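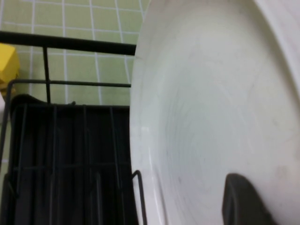 I spent most of February putting off the washing-up corner, and then did the whole thing in one go with the radio on and a pot of tea going cold beside me. I only wanted to find a better spot for the plates! Two hours later I'd also been through the drawer of bits that lives underneath.

The drawer was the slow part. I kept picking things up, putting them down again and wondering why I'd ever wanted two of them (I did find the good scissors, which cheered me up no end). Anything sticky or spongy got its own pile.
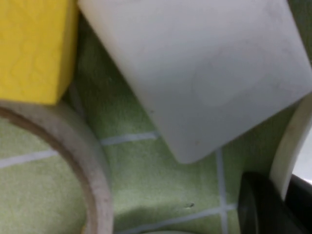 *Masking tape, with a yellow block and a big off-white one for company.*

After that came the plates, my favourite bit. I love the pastel ones and I'd happily eat toast off the pink every morning. They stand on edge in the black wire rack, white at the front, then mint green, then pink at the back. I tried a wooden rack from Rivis once and never got on with it – the slots were too wide and everything slid about.
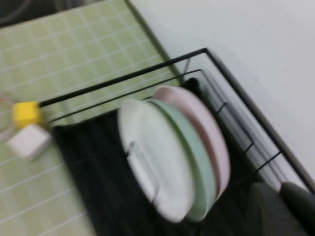

Kanokwan Thaweesak wrote to say that she leaves a gap between every plate, even if it means doing the drying in two rounds, and that mine would dry faster if I did the same. I'm going to try it this week, starting with the breakfast things.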